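Streaks on inside of windows after washing
Forum: Home Care > Cleaning and Laundry

pondhopper
I have seven windows on the south side of the house and every one of them streaks. I wash them in the morning with a little dish soap in water, squeegee, then wipe the edges. Looks fine until late afternoon when the sun gets low, and then I can see every pass I made. This is the inside glass only. The outside comes out OK. The house was built with Tendico windows, if that matters. What am I doing wrong?

marlet60
How much soap? A few drops in a bucket is plenty. If you can see suds standing on the glass you have too much.

Chun-hung Kuo
Soap is part of it, but I would look at the cloths first. If they go through the wash with towels and fabric softener, they leave a film. I wash mine alone in warm water with plain detergent and hang them up. No dryer sheets. I do the glass with one damp cloth and one dry one and skip the squeegee indoors, because it drips on the sills. 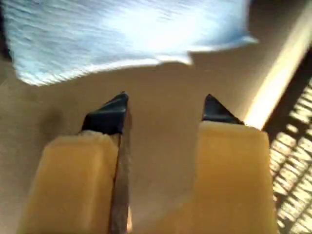 pondhopper
I do use softener. I didn't know that mattered. Everything goes in one load here, including the kitchen towels. Can the cloths be saved or do I need to buy new ones?

Chun-hung Kuo
They can usually be saved. Soak them in hot water for 60 minutes with detergent, then rinse twice. If they still push water around after that, use them on the car.

gravelroad
I disagree about skipping the squeegee. I cleaned windows for a living for three years and never finished a pane with a cloth. A cloth moves dirt around. Get a decent rubber blade, wipe it after each pass, and put a towel on the sill if you're worried about drips.

marlet60
Not everyone can run a squeegee on small panes, though. My front door has little divided lights and the blade is wider than the glass.

gravelroad
Then cut the blade down. I did that for a whole sunroom.

Chun-hung Kuo
For big panes I'd agree with you. For ordinary bedroom windows I get the same result with a blue microfiber and less mess. What matters most is changing to a dry one before it gets soaked — I switch at every second window. 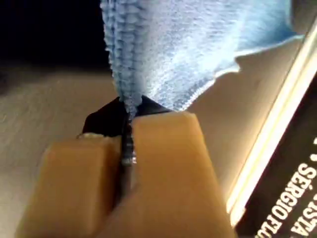 Also wipe top to bottom on the inside and side to side on the outside. Then if there is a streak you know which side it's on.

pondhopper
Soaked the cloths last night and did two windows this morning with half the soap. Much better at 5 pm than before. I'll do the rest this week and try the squeegee on the big one in the den.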